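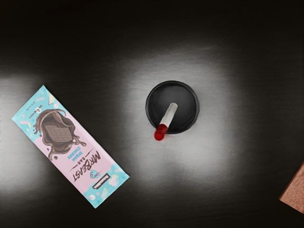 Yaw Ackah thinks simulation is where you should start, and he will argue it with anyone at the Odera robotics club. Build the table on the computer first, he says, let the code fail there, then go near the real arm.

Nigel Oakley, who runs the club's Drurkport evenings, mostly agrees. Caught him between sessions, ten minutes, he was eating a sandwich.

"They all want the hardware on day one," he said. "I get it. But we have one arm and 16 kids."

So the project this term is a rendered tabletop. Students drop things on it, a candy bar, a round black disc, a tube with a red cap, and write code that has to find each one and plan a pick. Dark table on purpose. Black on black is hard, Oakley says, and the disc is what breaks most peoples first try.

How many runs so far? He checked his laptop. "2281. More than 100 of those were Jabari, in one night."

Jabari Ogola didn't deny it. His planner kept treating the tube and the disc as one object. "It would go for the middle of both. I changed the edge step, then the lighting messed it up again." Fixed now? "Sort of."

Peninah Simiyu works on the grasp side and has less patience for the lighting talk. "Long thin thing, grab it across. The angle is the part you have to get right." She wants the scenes messier, things touching, things half out of view.

Next is the real arm, two students at a time, at the Anmont workshop. Oakley is hopeing for January. He had to go, somebody's laptop wouldn't charge.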